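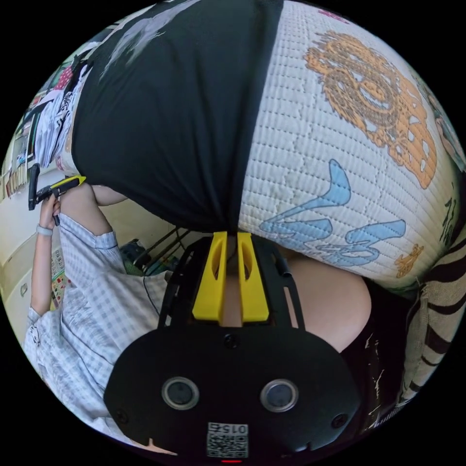
Does the Brelteo hand-held gripper kit come with spare fingers, or must I buy them separately?

Asked June 10, 2023

I am thinking to order the Brelteo kit from Zarklow for our small workshop. The product page shows the fingers but the list of parts does not mention any spares. We will mostly handle cloth and soft things, so I expect the tips to wear. I would like to know before I pay for shipping two times.

Answer 1 (accepted)
One spare pair is in the box, under the foam, in a flat bag together with the screws. It is easy to miss. After that you buy them from Zarklow as part 1115, which is sold in packs of 4. Delivery to me took seven days. Please check which version of the mount you have, as the older one (sold until December) uses a longer screw and the pack includes only the short ones. I have used my kit for five months and changed the fingers one time. The tips were still usable, but one had a small crack near the base.

Answer 2
I had the Dilonus kit before and those fingers do not fit on the Brelteo. I tried. The holes are too close together.

Answer 3
Same question here, but for the cable. Mine is too short. Naidoo has a longer one in their shop, but the page does not say if it works with this kit. Did anybody try it? Also, the manual I received stops at page 7, and the part about calibration is missing. I wrote to Zarklow and am waiting for the reply.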